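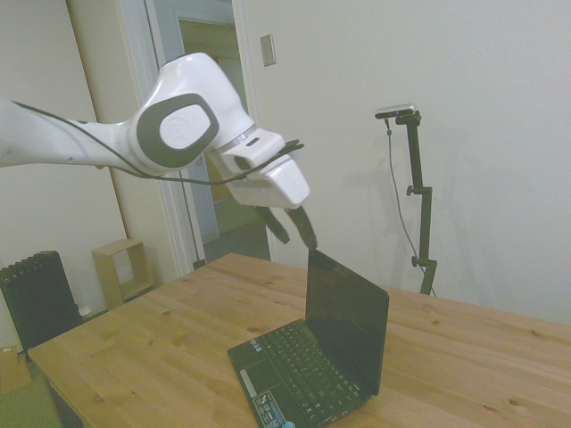
Keeping Track of Dizzy Days: My Project Report
Sunday, February 11, 2024

Okay, so some background first. I have POTS, short for postural orthostatic tachycardia syndrome, and the quick version is that my heart races when I stand up and sometimes I have to sit right back down on whatever is closest (stairs, curbs, once a bag of potting soil). When our health communication class got told to pick a project with real people in it, I knew I wanted to do something on symptom diaries. Every doctor I've ever seen has asked me to keep one and I have never kept one going for more than a week.

My question was pretty simple. Do people with POTS stick with a diary longer if it's short? I made two versions. The long one, which I called Flostley after my old street, had a full page for each day with fluids, salt, sleep, meals, pulse lying down, pulse standing up, and a big box for notes. The short one, Cencombe, was a half page with check boxes and one line to write on.

Who took part

I found 4 people through the campus chronic illness group at Dundlow, all of them already diagnosed and all seeing a doctor regularly. Everybody did three weeks with the long diary and three weeks with the short one, and they drew slips to see which came first. I didn't include myself, even though I really wanted to! Dean Dawber, my project advisor, said I'd be grading my own homework, and he had a point.

I should say that none of this was medical advice and I didn't change anybody's salt or meds or anything like that. People wrote down what they were already doing. If someone had a bad day, they were supposed to follow their own doctor's plan and the diary could wait.

What came back

I got 106 filled-in pages total, counting both kinds. Of those, 60 were the short version, so the gap was smaller than I expected. I was sure Cencombe would win by a mile and I'd already half written my big finish about it (oops). The first week looked almost the same for both. After that the long pages started going missing on weekends, and then in the middle of the week too.

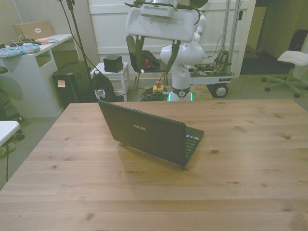

The notes box was the part that surprised me most. On the long form people used it way more than I thought they would, and the stuff in there was good. One person figured out that her worst mornings came after skipping dinner, and she wrote a whole paragraph about standing in the shower that I could have written myself. On the short form she just checked "dizzy" and moved on. So the short pages gave me more days, but the long ones told me a lot more about each day, and I don't think I gave that enough weight when I planned this.

Pulse readings were kind of a mess. Two people used a watch, one used a finger clip, and one counted with her fingers on her neck. I left pulse out of my comparison completely because I couldn't figure out a fair way to line those up.

Typing it up

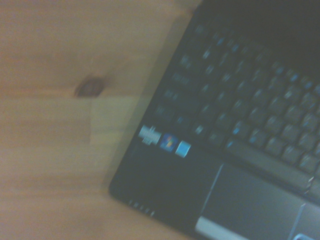
Going from handwriting to a spreadsheet took forever, and I'd budget double the time if I did it again. I entered each page twice on different days and then compared the two, which Yavuz Aydoğan from my section suggested after his own data went sideways. It did catch a bunch of mistakes, mostly me reading a 1 as a 7. My setup was nothing fancy – a black laptop on a pale pine table, and I got to know the dark knot in the wood beside it very well, that's where my eyes went every time I lost my place. Sitting for long stretches is fine for me but getting up afterward isn't, so I did this in short bursts with my feet moving.

Things I'd change

More people, obviously. I'd also ask about brain fog, which I forgot to put on either form, and two people wrote it in anyway. The print was too small on Cencombe. And I'd try a mixed version, check boxes most days and then one longer page on the weekend or whenever somebody feels like writing.

The Chraibi reading room has said I can leave blank copies of both diaries there starting in March, so if you want one, grab one. The mixed version isn't ready yet – I still need to fix the fluids row.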